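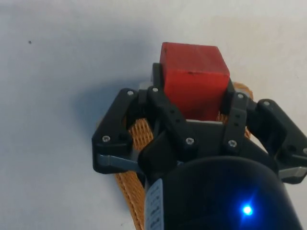

Tovon adaptive gripper, part 2: the block and basket run

Part 1 covered unboxing, mounting and the driver install. Part 2 is the grasp test I said I would run before deciding whether to keep the unit or send it back at the end of the trial period. The terms are unchanged: Tovon lends the gripper for 27 days, I pay shipping both ways, and they don't see the text before it goes up.

The task is dull on purpose. Pick up a red wooden cube, carry it to a wicker basket, lower it in, let go, go home, repeat. I have put every gripper I've reviewed through some form of it. The cube is old and scuffed, with a dark mark near the top of one face, and I keep using it so that the results stay comparable with the older posts.

Setup

The controller is the Dristemen box from last year's arm review, on firmware that I froze in February. The gripper talks to it over the supplied serial adapter. I used the vendor's default grasp profile for the first block of cycles and my own profile after that. The only changes in mine were a lower closing speed and a force limit at 22 percent of full scale. Default is 40, which is too much for anything you care about.

The table has a white cloth on it. A bare tabletop gave me reflections in the overhead view, and the cloth fixed that at the cost of a few wrinkles.

Fingers

The fingers are black plastic links on small screws, with metal bars in the linkage. The links have rectangular holes along them. Tovon's manual says the holes are for weight, and they are also handy for cable ties. Several of the screws are easy to reach with the gripper still mounted, and I could swap a fingertip pad in less time than it took to find the driver bit.

When the fingers meet a flat face they settle against it well. Corner grasps are weaker. If the cube is rotated well off square, one finger lands on an edge and the block turns as the grip closes. It usually ends up held, but not in the orientation you planned for. For a basket drop this doesn't matter. For stacking it would.

The blue LED on the body is bright. The manual lists four blink patterns and I could tell three of them apart.

Numbers

I ran 723 cycles over several evenings. With the default profile the failures were nearly all early closes, where the fingers shut before the arm had finished descending. Adding a short dwell at the bottom of the move cleared most of that up. With my profile, the remaining failures were corner grasps, plus one controller timeout I can't blame on the gripper.

Bernadette Oyelaran, who maintains the open driver, asked me to log motor current on every close. The file has it, one row per cycle. Current crept up slightly through a long session and was back to its starting value the next evening. I read that as heat in the motor. She would like a longer run before agreeing.

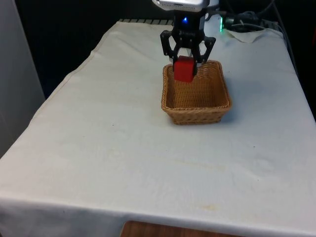 Cube at the basket, just inside the rim.

Release

Release height turned out to be the setting worth spending time on. Too high and the block bounces off the weave. Too low and a finger can catch the braided rim on the way out, which drags the basket and spoils the next drop. I ended up with the lower face of the cube slightly below the rim before opening, and opening at half speed.

The open command returns "done" before the fingers have finished moving. Golnar Soltani reported the same thing on the Babalola forum with an older revision, so it isn't my unit. Wait for the position reading instead of the status flag.

Price and service

The kit lists at $2,000 with the adapter, one set of spare pads and the mounting plate. The Gustora hand I reviewed previously costs less and has a better status protocol, but its pads are glued on. Tovon support answered two tickets within a day. The second answer was a corrected page of the manual, which is now in the download section.

I'm keeping it. The log file and my grasp profile are in the usual folder. Part 3 will be soft objects, once I have settled on which ones.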